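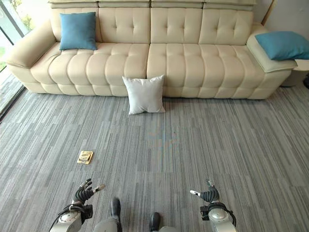
**Shared Workshop Build, Handout 4: picking up a pillow**
23/08/2021

The Nuker build notes call floor pickup "a solved beginner task." I'd treat that claim with suspicion. A pillow propped against a sofa gives way when you push it, and a white one against cream leather is a poor target for any color threshold.

Before you run the Cormier grasp script, check:

- hand spacing, set wider than the pillow
- wrist cables, with slack through the full 90 degrees
- speed cap at 40 percent
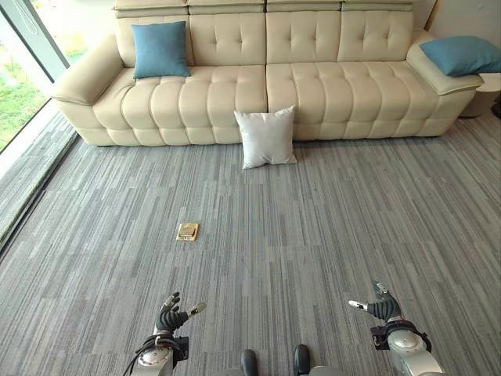 Log every attempt, including the dull failures. Greltance reports 255 good grasps and never says out of how many — so the number tells us very little. Ours will have a denominator.

Floor fittings are a separate problem. A brass outlet cover can look like a loose object to a detector. Mask it by hand for now.

Reading for next time: Brukell manual, section on contact sensing. Skip the marketing pages.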